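3.2 版本粒度与冲突处理

Stistolden 测试库由管线、阀井和道路中心线三个图层组成,各图层按要素单独记录变更。每次提交保存要素编号、几何差异、属性差异和提交时间,不保存整个图层的副本。早期方案以文件为单位存档,同一图层改动一个节点也要重写全部内容,合并时无法判断哪一方的修改应当保留。

冲突分两类。第一类是属性冲突,即两个分支对同一要素的同一字段写入了不同的值。第二类是几何冲突,即两个分支移动了同一节点,且移动后的距离超过容差。容差设为 2 米,与 Barajas 片区原始测图的精度相当。低于容差的差异由系统取较晚一次提交的坐标,高于容差的交由编辑人员判定。

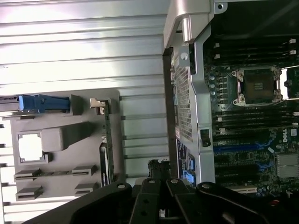
拓扑检查在合并之后进行。若合并结果出现悬挂线或重叠面,系统将该次合并标记为待审,但不回退已写入的要素。Vimar 片区的道路与管线由不同单位维护,坐标基准曾在 7 月统一过一次,此前的提交在比对前需先做转换,否则几乎每个要素都会被报为几何冲突。

3.3 合并试验

试验从 Semside 分支取 200 次提交,与主分支逐次合并,流程见图 3。其中 100 次只涉及属性,另有约 70 次同时修改了几何与属性,其余只修改几何。属性冲突多集中在管径和材质两个字段,主要原因是两个单位采用的编码表不同。统一编码表后重新合并,这两个字段的冲突明显减少,几何冲突的数量没有变化。

图 3 分支合并与拓扑检查流程

试验未考虑栅格数据。影像切片的差异存储占用空间较大,按要素记录的方法不能直接套用,相关处理见第 5 节。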